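Wrist camera grasp planner keeps choosing the wrong fold on a jacket

Posted in: Manipulation software > Perception and grasp planning
Tuesday, February 27, 2018

Hello everyone, and thank you in advance for reading, because I know I tend to go on a bit. I've been reading this board for a long time and have fixed a good many of my own messes with what I found here, but this one has me going in circles.

We are working on picking up clothes from a table and spreading them out far enough that a second program (a folding planner we call Kimlow) can take over. The arm has a two-finger gripper with a small camera at the wrist. My part is the software in the middle: take the wrist image, find a good place to pinch, go there, close, lift. T-shirts and towels behave nicely. The trouble is with one light green jacket, which has become something of a household name in our lab.

My segmentation finds the jacket every time, so that part is fine. What goes wrong is the choice of grasp point. The planner scores ridges in the cloth by how sharp the change in brightness is along them, and on plain cloth that works out to "find a fold, pinch the fold." On the jacket it scores the seams and the zipper higher than any real fold. A stitched seam gives a lovely thin dark line, and the zipper is even worse, a long curved band with all that fine texture from the teeth, in the same green as everything around it so I can't even throw it out by color. The planner thinks it has found the best fold in the world and drives straight at it. 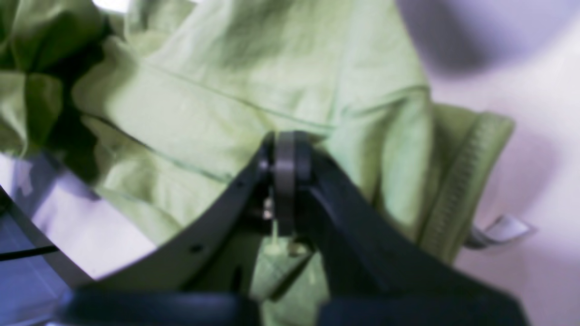
Then there's the approach itself. I plan the whole motion from one picture taken at a standoff height, and I don't look again until the fingers are closed. If the target was a seam lying flat on top of a puffy part, the hardware arrives a little low and pushes into the cloth, the whole bundle shifts, and the pinch point I computed isn't there anymore. I log it as a missed grasp, but I suspect I'm lumping two different failures together, a bad choice of point and a bad approach.

What I've tried so far: blurring the image before scoring (this helped with the zipper teeth but also wiped out the smaller folds), lowering the contrast threshold, and labeling 800 wrist images by hand with good and bad pinch points so I could train a small network to replace the score. The network is better than the ridge score on shirts and about the same on the jacket. I'm wondering if I simply need more jacket pictures, or if I'm asking the wrong thing of a single color image. We do have a depth camera, but it's fixed overhead and the arm blocks it for most of the approach.

I'd be grateful for any thoughts, even if the thought is "start over." I have until May before the people waiting on this begin to get restless.

flemitz_bench

Givico

You need depth. Color will never tell you a fold from a seam. Put a depth sensor on the wrist and be done with it.

Bellini

I'd agree with the post above me in spirit, but I've been down that road and want to save you a little grief. Many small depth sensors have a minimum range, and during the last stretch of the approach, which is the part you care about, the cloth is too close and you get a picture full of holes. So please check that number before you order anything! You may well end up with good depth at the standoff and nothing after it, and that's something you can already get from the overhead camera you have.

So let me tell you what I would do with the parts on your bench, in the order I would do it.

First, split your failures. I'd do this before touching any other code, even if it feels like putting off the real work. Save an image at standoff, one just before the fingers close, one right after, and one after a short lift. Then go through your misses with a cup of coffee and sort them by hand into "wrong point" and "right point, wrong arrival." When we did this with bed linen, 12 of our first 19 misses turned out to be arrival problems, and I had spent most of a month retraining a network that was doing its job perfectly well.

Second, use the overhead depth while you still can. Before the arm moves in, take one depth image of the whole pile and compute a height map. A fold you can pinch stands up from its neighbors on both sides. A seam mostly doesn't. Project your wrist candidates into that map and multiply the ridge score by the local height difference. It's crude, and your camera calibration has to be decent - I would recheck it first - but it should push a lot of flat seams down the list. The zipper may still sneak through where it runs along an edge, so watch for that one.

Third, stop treating the approach as one blind motion. Cut it into 4 short moves with a fresh image after each, and track only the patch of cloth around your target. You don't need full visual servoing for this. If the patch has moved more than a finger width, correct sideways. If you lose it altogether, back up to standoff and plan again. I would also open the fingers wider than you think you need and come in with them on either side of the ridge, so that your first contact gathers cloth toward the middle. A gathered bunch is a perfectly respectable grasp, by the way. Beginners (me, for years) tend to want a neat little pinch on a single fold, and the scoring code ends up punishing holds that would have been fine.

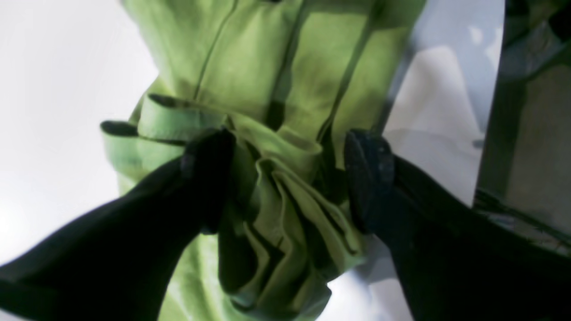 flemitz_bench, replying: the part about gathered bunches stopped me cold, as my success check does exactly what you describe. It compares the cloth between the fingertips with a thin ridge model, and anything too thick or too wrinkled is marked as a miss and released. I may have been throwing away good grasps and then feeding them to the network as bad examples. Would you drop the shape test completely and go only by finger opening?

Bellini

Mostly, yes. I'd use the finger opening after closing (fully closed means you have nothing, so calibrate that on an empty gripper), and then the short lift. Compare the patch between the fingertips before and after the lift. If it stays put in the wrist image while the background changes, the cloth is coming with you. Keep the shape test as a number in the log, since Kimlow may want to know how many layers it's being handed, but don't let it make the decision.

One caution, though. A big bunch is fine for lifting and a poor start for spreading. If your folding planner expects to find a single edge, you'll want a second step where the garment hangs and you regrasp at a lower point. I would get the lift reliable first and leave that for later.

And do go back over the labels. You needn't redo the whole set, only the ones your old success check marked as bad. Relabel those from the images, retrain with everything else unchanged, and see where the jacket lands before you collect a single new picture.

Givico

Fair point on the minimum range. I'd still want depth on the wrist for the standoff image, since the overhead one can't see under the arm. Your fingers also need to be masked out of the wrist image before scoring. Dark finger against light cloth is a stronger edge than any fold, and I didn't see you mention it.

flemitz_bench

I do mask them, but with a fixed mask drawn for the open position, so once they start to close it's wrong. That goes on the list too. I've started saving the extra images from this afternoon's runs and will come back to this page with the sorted misses when I have enough of them to be worth looking at. Thank you both so much, this has been a great help.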